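埃特赛德青年旅舍"更衣角"改造完工，一张浅灰色长凳迎来第一批住客

2020年3月24日

经过一个冬天的准备，埃特赛德（Etside）青年旅舍一层的更衣角正式投入使用。这个夹在大门与楼梯之间的小空间，过去只有一排铁挂钩和两把折叠椅，球队回来的时候，运动包堆到楼梯口，鞋子要跨着走。现在它有了软包长凳、通风鞋柜、分格的衣物架，还有一面刷成浅色的墙。项目由旅舍与家具工作室斯蒂姆顿（Stimton）合作完成，软包部分由乌鲁蒂亚（Urrutia）布艺作坊承担。

埃特赛德每年接待的客人里，业余球队和学校运动队占了很大一部分。上一个赛季，旅舍一共接待了538名随队住客，最忙的一周有三支队伍同时入住。他们需要的东西其实很简单：进门有地方坐下来脱鞋，有地方把球衣先放一放，再有一条不用穿过餐厅就能走到洗衣间的路。这三件事，从前一件也没有做好。

"我们最早想的是换几个挂钩。"旅舍经理弗洛伦西亚·加利亚多（Florencia Gallardo）说，"后来我在门口坐了一个下午，看大家怎么进来、怎么放东西，看完就给斯蒂姆顿打了电话。孩子们进门第一件事是找地方一屁股坐下，可是我们连一个像样的座位都没给他们准备！"

斯蒂姆顿的设计师皮尔约·萨尔米宁（Pirjo Salminen）接手以后，先花了一周时间测量和画草图。更衣角面积只有16平方米，还要给楼梯留出通道，能用的墙其实就是一面半。她把长凳沿着整面长墙铺开，鞋柜收在凳子下面，衣物架移到转角，洗衣间的门则从原来的内侧改成朝更衣角开。住客从大门进来，坐下，脱鞋，把要洗的衣服分出来，再走几步就到洗衣机前，一路都不用拐回头。

"这种空间最怕做得太满。"萨尔米宁说，"柜子多了，人就没地方转身。我宁愿凳子长一点，让七八个人能并排坐着聊天，柜子少两格没有关系。训练结束以后那十几分钟，是一支队伍最热闹的时候，空间得接得住这份热闹。"

长凳是整个项目里讨论得最久的一件家具。木凳面容易清洁，可是冬天坐着凉；皮革手感好，潮湿的球衣放上去又容易留下印子。最后大家选定了织物软包，颜色也从最初的深蓝换成了浅灰。乌鲁蒂亚作坊的米尔塔·巴尔德维尼托（Mirta Valdebenito）带着一箱布样来过旅舍四次，每次都把布样铺在现场，早上看一遍，傍晚开了灯再看一遍。

"单一的灰色太平了，在这面墙前面会显得没精神。"巴尔德维尼托说，"我喜欢这块布，因为纱线里有深有浅，离得近能看到细小的点子，离远了又是很安静的一片。边缘我们没有做成直角，坐下去腿弯那里会舒服很多。"

凳面做成可以整体取下的结构，布套能够拆洗。作坊另外多做了一整套备用布套，存放在旅舍的布草间里，换洗的时候长凳照样可以使用。

鞋柜由斯蒂姆顿的木工车间制作，背板留有通风缝，底部是可以抽出来冲洗的托盘。衣物架来自斯基德罗（Skidero）的标准产品线，按照更衣角的转角尺寸重新裁切。每一格前面都有一个小卡槽，可以插上队名或者房间号。全部安装工作在旅舍不停业的情况下进行，施工队每天上午进场，赶在下午入住开始以前收好工具，把通道打扫干净。加利亚多说，有几位住客是在餐厅吃早饭的时候才发现隔壁在装修。

更衣角启用以后，旅舍也一并调整了衣物送洗的办法。原先住客要到前台领洗衣袋，填一张单子，再把袋子送回来；现在洗衣袋就挂在衣物架旁边，要洗的衣服装好以后放进洗衣间门口的推车，每天早晚各收一次。前台仍然提供单件熨烫和缝补服务，需要的客人说一声就可以。

负责洗衣间的特尔玛·雷塔马尔（Telma Retamal）在埃特赛德工作多年，她对新布局的评价很干脆："我少走了一半的路。"她说，以前经常要到各层走廊去找落下的球袜和短裤，有时候一支队伍都退房了，还有衣服挂在暖气片上。"现在衣服要么在凳子上，要么在推车里，我站在洗衣间门口一眼就看完了。红的白的我也能当场分开，省得进了机器才后悔。"
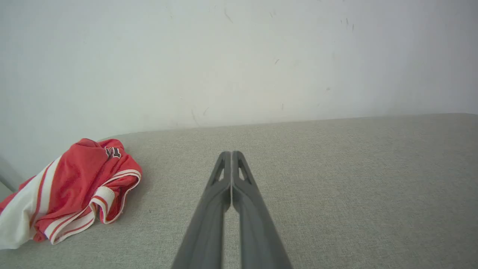 更衣角的浅灰色织物软包座面，左侧放着一件红白相间的衣物。

首批使用更衣角的，是来参加周末友谊赛的一支少年队。领队欧拉利娅·卢塞罗（Eulalia Lucero）带着队员在旅舍住了两晚，她说孩子们很快就给自己分好了座位，守门员坐在离门最近的一头，谁也不许抢。"以前住过的地方，大家进门就散了，各回各的房间。这一次他们换完鞋还赖在凳子上不走，把上半场从头到尾又讲了一遍，我催了三次才肯去吃饭！"她还特意问了座面布料的来源，想给俱乐部自己的活动室也做上一条。

旅舍在更衣角门边放了一本意见簿，欢迎住客随手写几句。目前收到的建议里，提得最多的是增加一面全身镜，以及在长凳一端装两个低一些的挂钩，给年纪小的队员使用。这两项都已经列入下一步的安排，挂钩会先装，镜子要等转角处的灯位确定以后再订。

整个改造的花费控制在原定预算以内，其中软包和备用布套约占四分之一。旧的铁挂钩经过打磨和重新上漆，移到了后院的自行车棚，两把折叠椅也留了下来，放在洗衣间里供等候的客人使用。

按照计划，二层的公共休息室将在9月开始翻新，仍由萨尔米宁负责设计。休息室会沿用更衣角的灰色织物，搭配几张可以移动的矮桌，靠窗一侧留给想要安静看书的客人。巴尔德维尼托已经在准备新的一箱布样，这一次她打算加入一种颜色稍暖的灰。

关于埃特赛德青年旅舍
埃特赛德是一家面向个人旅行者、学校团体和业余运动队的青年旅舍，设有多人间和家庭间，并提供自助厨房、洗衣间与自行车存放处。

关于斯蒂姆顿
斯蒂姆顿是一家家具与室内设计工作室，主要为旅舍、学校和社区空间设计并制作耐用家具，木工部分在自有车间完成。

关于乌鲁蒂亚
乌鲁蒂亚布艺作坊承接座椅、长凳和床头软包的制作与翻新，同时提供布套的定制和更换服务。

预订与团队咨询
随队入住的团体可以在预订时注明人数和到达时间，旅舍会提前在衣物架上插好队名卡。希望参观更衣角或者了解长凳制作细节的朋友，请与前台联系，由弗洛伦西亚·加利亚多安排时间。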